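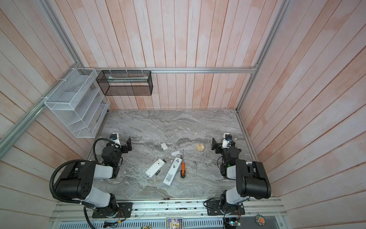

## Unit 9: Reviewing a two-arm kit

We use the Tekov bench cell at the Cillville lab. Vurner sells it as a kit – arms, grippers and wrist cameras included.

Practice task: battery change on a remote control. Keep the screwdriver within reach of either arm.

For your review, note:

- setup time, from power-on to first grasp
- failed grasps out of 23 tries
- cable slack at the shoulder

Compare your notes with the Iyamu service plan, pages 2 to 9. Bring both to the next lab.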